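4.2 Errands outdoors

I'll admit we expected the kitchen tasks to be the hard part. Then we asked Brutitz to carry a parcel to the door! 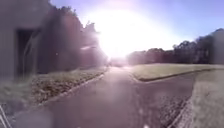 We ran 64 trips at Fernthorpe, and Lok-yiu Tsang scored every one (bless her).

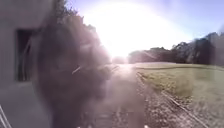
Figure 3. Outdoor route, Fernthorpe.

Our planner, Prinik, wants a clean edge to follow. Low sun makes that tough, and with the glare sitting right over the end of the path I'd squint too. So no, I wouldn't hand over this chore yet.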